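Desia 160 Work Table

By Trustevo
Fixed-height table for shops, classrooms and packing rooms
Ships flat. Assembly required.

Overview

The Desia 160 is a four-legged work table with a steel frame and a flat top. It replaces the older Desia, which had a bolted center brace that got in the way of stools. The new frame puts the brace at the back, so a person can sit anywhere along the front edge.

The top is sold separately from the frame. Most customers order both together, but the frame will take any top that is flat, at least one inch thick and drilled to our pattern. A paper drilling template comes in the hardware bag. Customers reusing a top from the older Desia will need to drill four new holes at the back. The front holes line up.

Specifications

Top: 60 inches by 30 inches
Height: 34 inches, plus up to 1 inch at the feet
Frame: 11-gauge steel, welded end sections, bolted rails
Load: 400 pounds, spread evenly
Weight with top: 127 pounds
Frame colors: light gray, black
Top choices: maple, laminate, steel
Feet: threaded levelers, rubber pads

The load rating is for a table standing on its levelers on a hard floor. With casters fitted, the rating is set by the casters. Check the sheet that comes with them.

Assembly

Two people should put the table together. Lay the top face down on cardboard or a blanket, set the end sections in place and start all the bolts by hand before tightening any of them. The rear brace goes on last. Turn the table over with one person at each end and do not drag it on its feet, as this can bend the leveler threads.

You will need a 9/16 inch wrench and a 3/8 inch hex key. Neither is included. Tighten the rail bolts again after the first week of use.

Care

Wipe laminate tops with a damp cloth and mild soap. Maple tops come with an oil finish and should be oiled twice a year, more often in a heated room. Steel tops will mark, and the marks do not come out. The frame finish can be touched up with the small bottle sold under Parts.

Accessories

Lower shelf, full depth or half depth
Single drawer with lock
Back stop, 3 inches high
Power strip bracket (strip not included)
Locking casters, set of four
Zerouali clamp rail, front edge only

The Zerouali rail cannot be used with the drawer. Both fasten to the same holes in the front rail.

Shipping and returns

Frames ship in one carton and tops in another. They may arrive on different days. Look over both cartons before signing and write any damage on the delivery slip. Unused tables can be returned within 30 days in the original cartons. Tops drilled by the customer cannot be returned.
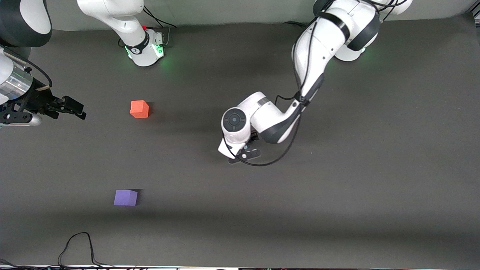
Fitley, 03/03/2020

Black frames are back in stock and ship with the new leveler feet. Orders for maple tops are taking three weeks. The half-depth shelf is out of stock in light gray. Orders already placed for it will be filled first, in the order received.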